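Dutmont Board Oil, 200 ml tin: six months in

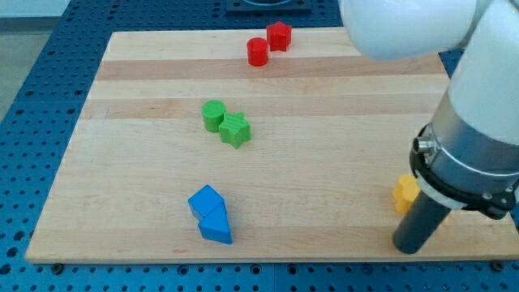 Maple strips, glued edge to edge. The darker bands are part of the charm.

I own more cutting boards than I have things to cut, and for years I looked after them the way most people do, by feeling bad about them. Then a maple one split along a glue line and I became the sort of person who reads about oil at night.

Dutmont comes in a squat tin with a screw lid and a label that uses the word "heritage" twice. Inside is food-safe mineral oil with a little beeswax in it. You could make the same stuff at home with a saucepan and a free afternoon. I have done it. I also had to throw out the saucepan.

How it goes on

Wipe the board, let it dry overnight, pour out a puddle the size of a quarter and push it around with a rag. The instructions say to apply 3 coats on a new board, with a few hours between them. I did two on the first board and got bored, then did all three on the second. The second one looks better, which annoyed me.

Maple drinks it slowly. Walnut takes it like it's been waiting all week. Bamboo just sits there with the oil on top looking at you, and you end up wiping most of it off again. Do the end grain twice. The tin mentions this in very small type on the bottom, where you will find it after you have finished and turned the tin over, spilling some.

What I liked

The smell is close to nothing. I had been using Plarnov before this, and everything I sliced for a week had a hint of orange furniture polish, including the bread. Dutmont leaves a low, soft shine, and water still beads on my everyday board a month after a coat. Light-colored strips stay light too. I was braced for them to go the yellow of an old piano key and they haven't, at least by July, when I last put them side by side at the window.

What I didn't

The lid. After the second use there is wax in the threads, and from then on you need a rubber glove and some language. In a cold kitchen the oil goes cloudy and has to stand in warm water before it will pour. And they sell a matching cloth, which is a cloth.

It also won't fix anything. My board with the split now has a very well moisturized split. Knife marks stay put as well, and if anything they show up more once the wood darkens a shade. If yours is badly scarred, sand it first, starting at 100 grit and going finer until you lose interest.

Against the others

Fultuvier makes a thicker paste that lasts longer between coats, but you have to buff it, and I didn't buy a cutting board to get exercise. The Dudás oil is cheaper and thinner and perfectly all right if you remember to reapply it, so I can't use it.

I've gone through one tin and bought another. The new one is on the counter with the lid resting loosely on top, where it is going to stay.

Four stars. The cloth gets one.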